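Buying Hand-Held Grippers: Questions We Get From Budget Holders

Maintained by Darmawan Hutapea, equipment planning, Cozma. Last gone over in October, when the spring prices stopped being prices.

Who is this page for?

Anyone at Cozma or Jerum who has been told to "just put a number in" for data collection gear. If you already have a purchase order number you are further along than most of us and can skip to the part about spares.

What are we buying, exactly?

Pairs of hand-held grippers with the tracking markers, plus whatever they plug into. A person holds one in each hand and does a task, and the recording is used later to train an arm. The Proltolton project needs pairs. Please don't order a single one to try it out. We have a single one. It is on a shelf, being tried out.

How many pairs should I budget for?

Two per site to start. One pair is in use and the other is being charged, fixed or looked for. Jerum asked for six on the grounds that they have six people, which is also how they ended up with six label printers.

Do we need a dedicated room?

You need a table, floor space on at least one side of it, and somewhere for the cables to go. An ordinary office will do. Rent for a separate lab is the biggest line in most first drafts and the first one I cross out.

Can other staff keep working nearby?

They can. Put it in the plan anyway and tell them before the equipment arrives. Facilities will want a sentence about it, and so will the people at the next desks, who tend to phrase it differently.

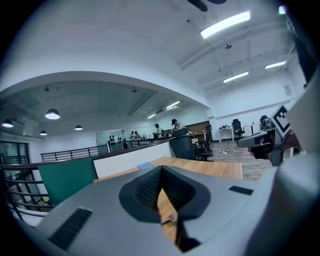
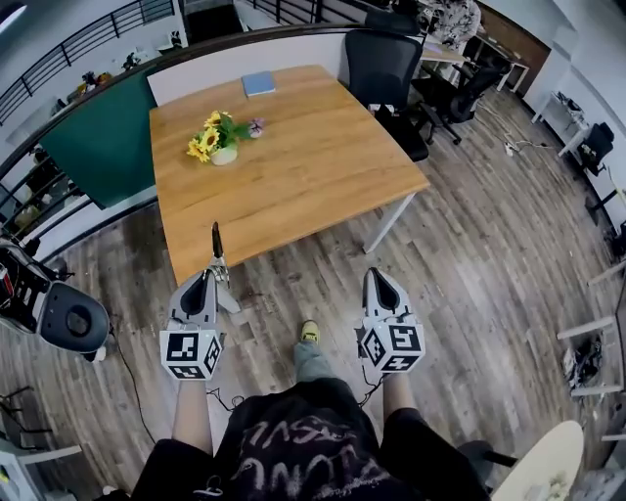

Grippers in use on the office mezzanine, with desks close by.

How long does a quote stay good for?

Ikis holds its quotes for 24 days. Our approval chain takes roughly 81. You can see the trouble. Ask for the quote last, after your manager and finance have both agreed in writing to the ballpark figure, and then walk it through by hand if you have to.

Should we lease or buy?

Buy, for the grippers. The lease terms we were offered came out higher than the purchase price before the end of the second year, and we'd have had to give them back clean. Computers are a different matter and go through the normal refresh.

What do people forget to include?

Cables, mostly, and then the longer cables. After that it's storage, printed replacement markers, finger pads, a power strip that belongs to the project and stays there, and props. Props sound silly on a budget form until someone in finance asks why there are cups on an expense report. Give them their own line and call it "task objects." Nobody has questioned that wording yet.

What about spares?

Finger pads wear, so treat them like printer toner and order ahead. We put 156 on the first Proltolton order because that was the bulk box. It looked ridiculous for a month or so. Keep one spare set of markers per pair and store them flat.

Is labor a separate line?

Separate, and bigger than you want it to be. Operator hours will pass the hardware cost before long. Include training time, breaks (holding two grippers up all morning is tiring) and the hours somebody spends checking recordings and throwing out the bad ones. If your draft has hardware on it and no hours, I'll send it back with a polite note. The second note is shorter.

Can I use leftover year-end money?

You can if the goods arrive before the books close. An order confirmation doesn't count, and neither does a tracking number, however encouraging. Check the lead time with Ikis before you promise your director anything.

Who signs?

Your manager, then me, then finance. Send the form as a spreadsheet. A photo of a spreadsheet is still coming in about once a quarter and I still can't add it up.

Back to Equipment Planning
Forms and templates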